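How Do You Teach a Robot to Set the Table?

You show it! In the Mollham robot club, kids and grown-ups work with grippers, which are grabbers you hold like a tool. Squeeze, and the jaws close. Let go, and they open. Each gripper wears black-and-white square patterns, and a computer can use those to figure out where the gripper is.

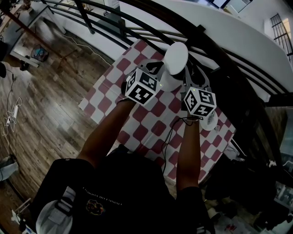
Two grippers and a checkered tablecloth
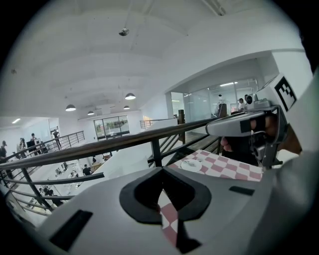
One try is never enough. Last October the club saved 118 tries of the very same job, and 29 of them were flops! Flops are great for learning, so keep yours too.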